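Uvia table: progress report to Minitden
Submitted by Cadstead, April 4, 2018
Work package 2, layout and fixtures

Status

Work package 2 is on schedule for the fixtures and behind schedule for the written instructions. Spending is within the agreed budget line. No change to the scope of the grant is requested. One change to the order of the remaining tasks is requested and is set out under Requests.

Background to this period

The Uvia table is a tabletop layout for practising the assembly of a burger from separate play pieces in a fixed order. The first layout, reported in November, used a plain table with the pieces laid flat in a row and a sheet of paper in the middle as the assembly area. It was cheap and quick to put out. Its weaknesses were recorded at the time: the pieces moved when the table was knocked, the flat pieces were hard to lift by the edge, and the paper slid.

Minitden's comments on that report asked for three things. The pieces were to have fixed starting positions. The assembly area was to have a clear boundary. The layout was to be one that a second site could copy from a drawing without further advice. The work described below follows those comments in that order.

Fixed starting positions

Each group of pieces now has its own clear holder, and the holders are set out in a column down one side of the table. The pieces stand on edge in place of lying flat. Standing them up takes less width and leaves both faces free. The bun halves share the top position. The patty has the middle position.

Several ways of keeping a round piece upright were compared. A slot cut to the thickness of the piece held it well but was slow to load, and the bun halves, which are domed on one face, sat in it at different angles. A shallow dish did not hold the patty at all. A lean-to support, where the piece rests against an upright block on the tray, was quicker to load than the slot and needed no cutting to size. This was adopted for all positions.

The lean-to support has one drawback. A piece set too upright can roll sideways, and one set at too low an angle slides away at the foot. The bun halves are less prone to this when stood together than when stood singly. A small raised stop at the foot was tried on one holder and removed again, as it caught the rim of the patty. The present rule in the draft instructions is to place the foot of the piece by eye and release it slowly. It is adequate for staff who know the layout. It is not good enough for a second site and will be replaced by a mark on the holder.

The holders were bought from Khasawneh as standard clear parts. Clear plastic was chosen so that the table surface shows through and the pieces stand out by colour. It does mark easily, and fingerprints are visible under the ceiling lights. Wiping with a soft dry cloth is sufficient. A spray cleaner left streaks and is no longer used.

Assembly area

The paper sheet has been replaced by a shallow tray with rounded corners and a raised rim, placed in the centre of the table with its long side running away from the operator. The tray is pale, and the brown and tan pieces are easy to pick out against it. It is larger than the task needs. A smaller tray was ordered as a comparison and was rejected, since a piece set down slightly off centre ended up on the rim.

The tray is placed between two long clear rails. They are there to show where the tray goes when the table is reset and to keep its long sides in line with the edges of the table. Earlier in the period the tray position was marked with tape. The tape lifted at the corners and left residue, which took longer to remove than the tape had taken to apply.
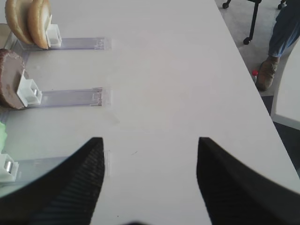 Ingredient column, with the bun halves at the top and the patty below them.

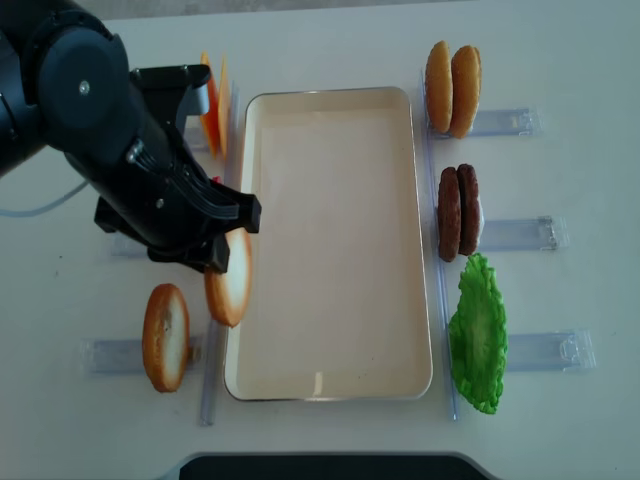 Centre tray between the clear rails.

Reset procedure

A reset is the return of all pieces to their starting positions after an assembly has been completed. In the November layout the reset was the slowest part of the exercise and was done differently by each member of staff. The order is now fixed. The assembled burger is taken apart from the top down on the tray, and each piece is returned to its holder before the next is lifted. The tray is then checked against the rails, and the holders are checked for alignment with each other. The tray is wiped at the end of the session only, unless something has been spilled on it.

Resets were logged for one complete block of work, covering 200 assemblies. In 58 of these the log carries a remark of some kind. Most remarks concern a piece that had to be stood up a second time. The next largest group concerns a holder that had been nudged out of line with the others. There were 10 remarks about the tray being out of position, all from the early part of the block, before the rails were fitted. No remark about the tray has been made since.

The log does not record time taken. This was a decision made at the start of the block to keep the form short. In hindsight a start and finish time per session would have been worth the extra column, and the form has been revised to include it.

Table and room

The table has a smooth light top and has been kept from the first layout. Its surface is easy to clean, and the edge of the top gives a straight line from which to measure the holders. The disadvantage is that clear parts on a light surface are difficult to see from a low angle. Dark mats were considered and were not pursued, because they would have covered the measuring marks.

The floor in the room is slightly uneven. The feet of the table were adjusted once and have been left alone. A spirit level is now kept in the drawer with the cleaning cloths and is used after the table has been moved. Moving the table should be avoided where possible, but the room is shared and it cannot be ruled out.

Glare from the window was a problem on bright afternoons. The blind is now kept down during sessions. This has made the light more even over the whole table and has removed the need for the desk lamp used previously. The lamp has been returned to stores.

Wear and replacement

The pieces are holding up. The edges of the bun halves show light rubbing where they meet the supports. The patty has not changed in any way that affects its use. One spare set has been bought and is unopened. The pieces are ordinary play food and the supplier could not promise that the same set would remain on sale, so buying a spare now was judged better than having to match colours later.

Two holders were replaced during the period. One had a crack at the end. The other was sound but had been cut slightly short, and the difference was enough to put its piece out of line with the rest of the column. Both were replaced by Khasawneh without charge. Incoming holders are now laid side by side and compared for length before they go on to the table.

Written instructions

The instructions are late. The draft covers the layout of the table, the reset and the cleaning. It does not yet cover fault finding, nor does it give the distances between holders in a form that can be checked with a ruler. The distances were changed twice while the column was being settled and it was not sensible to publish them before that work stopped. They are now fixed.

A drawing of the table has been made at full size on paper. It can be laid over a bare table top and the positions marked through. This was used once to set up the layout from nothing and worked as intended, except that the paper had been rolled and would not lie flat at the ends. A flat folder will be supplied with the drawing in place of a tube.

Requests

We ask for agreement to complete the drawing and the distances first, and the fault-finding section second, which reverses the order in the plan. The second site needs the drawing before it can order holders. The fault-finding section can follow once that site has run the layout and reported what goes wrong there.

We also ask for a small transfer from the travel line to the materials line, to cover a full set of holders and one tray for the second site. The travel line is underspent and the transfer does not alter the total. A revised budget sheet is attached separately.

Work for the next period

Holder marks for the foot of each piece are to be added and tested on the middle position before being applied to the others. The revised log form comes into use from the next session. The spare tray now held in stores will be checked for flatness, as the first one received had a slight bow and was sent back. The drawing goes to the second site once Minitden has confirmed the change of order.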